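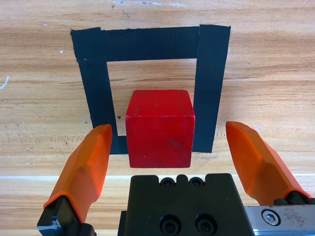 Fabian Eberhard
14 Mar 2024

Right, thread time. The arm budget got signed off this morning and I'm far too excited to keep it to myself. Here's how we're spending it, for anyone else planning a small setup.

The pot is 3,000. That has to cover the arm, the gripper, a wrist camera and every boring bit in between. Tight, but we got there!

The biggest chunk is the Pirnora arm, second-hand, at 2,077. I went back and forth on new versus used for weeks. Used won because the reach is the same and Bramwell will service it (I rang and asked, lovely people).

Gripper next. Two-finger, orange fingers, 322 from Lakeo. I wanted the fancy one with force sensing – so much – but our first jobs are all picking up blocks and putting them down inside a taped square. Plain fingers will do for a red cube.

Please, please budget for spare fingers. They're the bit that meets the table. I've put 2 sets on the order and I'd sooner cut something else than drop them.

Things I nearly left off the sheet: bolts, hex keys, a longer power lead, delivery, a proper emergency stop. None of it is exciting and it all adds up faster than you'd think.

Things I'm glad we didn't buy: printed mats and a special bench. Black cloth tape on a wooden table gives you a target you can move whenever you like, and a painted wooden cube is a cracking first object. Scuffs and all.

Someone asked about software. We're trying Ovia for the first few months and then having another look. I've kept that in a separate pot so it can't nibble at the hardware money.

What's left over stays put until the end of March. I know myself – if I don't ring-fence it I'll have bought a second camera by teatime.

If you've run a used arm for a year or more, what did you end up replacing first? Cables are my guess, and I'd love to hear yours before the order goes in.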